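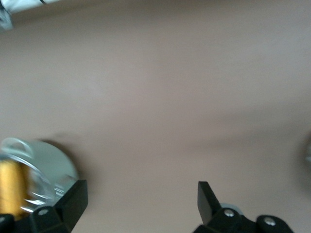
Section 6: When the Jarnar gripper lets go too early

June 28, 2019

I dropped a lot of glass before I wrote this section, so please learn from my sweeping. The fault goes like this: the arm picks up a container just fine, starts its travel move, and then the fingers relax before it gets where it's going. Clear glass is where I see it most. On the wrist camera you get streaky reflections all over the container and a wide gap between the two black fingers, and a blurry view like that one is hard to judge a grip from, so don't try! Go by the force number on the Skullo screen.

Before you start

CAUTION: Hit the stop button and wait for the arm light to go out. The fingers can still snap shut after a soft pause (ask my thumb).

CAUTION: If anything broke, clean up first. Gloves on, and check the finger mounts for slivers.

Steps

1. Take the container away by hand. Support it from underneath before you open the fingers.

2. Wipe both fingers with a dry cloth. I used to use glass cleaner here and it left a film that made everything worse.

3. Check the screws at the base of each finger. Snug is plenty. I cranked one down hard back when I had the Godton mounts and stripped it, and that was my whole afternoon gone.

4. On the Skullo screen, open Grip and look at Hold Force. It should say 80. Mine had gone back to the default after an update, so look even if you're sure you set it.

5. Set Release Delay to 2 seconds.

6. Turn the arm back on and run 3 slow test lifts with an empty plastic jar, low over a folded towel.

NOTE: If the fingers still open early, swap the grip cable. The Åberg one fits and it's the one I run now. Power off first, all the way off.

NOTE: Don't raise Hold Force past 80 to cover up a slip. I tried that too, and the jar cracked while it was still in the fingers.

Last updated: June
6 comments | 3 shares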